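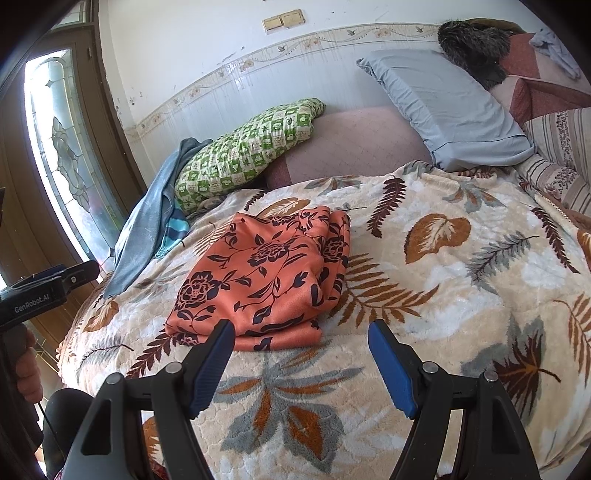

Course notes prepared by the Household Textiles teaching team, Laklow Community College
Unit 8: Folding, sorting and storing soft goods

These notes go with the Thursday workshop. Read them before you come, and bring one printed cloth of your own, any size, plus one bulky item such as a blanket or a quilted throw. The workshop runs in Room 213 and starts at 9.30 am. Tables are shared, so keep your own things in a bag until they are needed.

1. Working on a bed

Most people fold on a bed at home, and the unit assumes you will too. A bed gives you a wide surface at a fair height, but it is soft, and a soft surface lets the lower layers creep while you are smoothing the upper ones. A plush blanket makes this worse. Thin cotton laid on deep pile will drag at the corners when you pull it, so lift and place each edge.

Clear enough room for the cloth at its full width. Pillows and cushions can stay against the wall if the cloth is small. Garments waiting to be hung should go on hangers first, or at least over to one side, where they will not get folded into something else.

2. The rectangular fold

This is the fold you will use most. The orange cloth with the navy roses at the head of these notes has been folded this way: layers stacked into a rectangle, with a folded edge to the front.

Lay the cloth print side down. Bring the two short edges together and match the corners before you smooth anything. Smooth from the fold outwards with the flat of the hand. Fold in half again the same way, turn the cloth a quarter, and fold in thirds. The finished bundle should show print on the outside and have one clean folded edge. That edge faces the front of the shelf.

Slightly rounded corners are fine. Pressing them sharp puts a hard crease in the fabric, and on a dark print a crease can wear to a pale line over time.

If the cloth is not a true rectangle (many washed cottons are not), match the folds and let the raw or hemmed edges fall where they like inside the bundle.

3. Printed cloth and patterned backgrounds

Students often lose track of an edge when a floral cloth is lying on a patterned blanket. Leaves on leaves are hard to read. There are two ways around it. Put a plain sheet underneath, or work by touch, running a thumb along the hem until you reach the corner.

Colour helps as well. An orange-coral ground stands out well enough from cream. A rust or brown ground on the same blanket would be harder to see.

4. Gathered and hanging cloth

Cloth that has been picked up from the middle does not hang flat. It bunches at the point where it is held and the rest drops in a strip, with the print folded into itself. Do not try to fold from this position. Set it down, find two neighbouring corners, and start again from there. 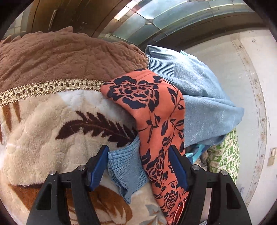
Fig. 2. Rose-print cloth held in a bunch, with feather-patterned plush and a braided trim behind.

Compare the two figures for your workbook. Note how much of the print can be read in each, and which edges you could find without moving the cloth.

5. Plush and trimmed blankets

Plush does not hold a crease and should not be asked to. Fold it loosely, pile inwards, and allow it more shelf depth than you think it needs. Embossed pile flattens under weight, so keep it at the top of the stack.

Braided trim needs some care. Before you fold, check the whole length for lifted loops. Keep the trim along an outer edge of the bundle — a trim folded into the centre makes a ridge and can mark the fabric lying against it. Never lift a blanket by its trim.

6. Sorting before storage

Sort by thickness first and by use second. Thin printed cottons go together. Pillowcases go with the sheets they match. Quilted pieces and anything with fur or imitation fur are kept apart from smooth fabrics, as loose hairs travel.

The college uses the Novico shelf labels, which are in the grey drawer. Write the size and the fibre, if known. Leave the colour off, as you can see it.

7. For the workshop

You will fold the same cloth three times, and then swap with the person beside you. Finished bundles should fit the 32 cm shelf without overhanging. Workbook pages are due at the end of the session.

Library copies of the Tessier manual are on the short loan shelf. Only the chapter on household linen is needed for this unit.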